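Category: Stagecraft / Gear Reviews

Two Months with the Harkska Prompt Desk Lamp 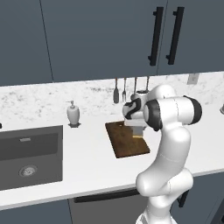

Genji Sugiyama told me at the first tech rehearsal that any clip light with a bit of blue gel taped over it does the same job, and that I should spend the money on gaff tape. I've used that clip light. It slid down the music stand in the middle of every second act I ever called, and I'm so glad to be done with it!

The Harkska is a small gooseneck lamp made for stage managers, with a weighted foot and a dimmer wheel you can work by feel. I bought mine before we opened Murakami, our two-act family drama with 212 cues, a lot of them bunched together in the storm sequence. From the desk I could read every penciled note in my book, and the actors waiting in the wings never once complained about glare (they complained about the Holix lamp we had last season constantly).

The dimmer is the best part. It goes way, way down without flickering, and it stays put. There's a red setting and a soft amber one. I thought I'd live on red, but my highlighter marks vanish under it, so amber it is for me. If you mark your book in plain pencil you may feel differently.

Battery life is great too. We ran 70 minutes before intermission and 64 after, and I only charged it every other show.

A few gripes. The foot is wide and eats up space on a narrow desk, the charging port is on the bottom where you have to tip the whole lamp over to get at it, and the power switch clicks. It's a loud click! Turn it on before the house opens and leave it on.

Rin Nishimura borrowed it for the one-acts at the Ernard and had to be asked for it back, so I'm ordering a second for the deck crew before our September show. If you call from the wings in a dark house, I think you'll love it. Genji still has the clip light, and he's welcome to it.

64 shares | 2 comments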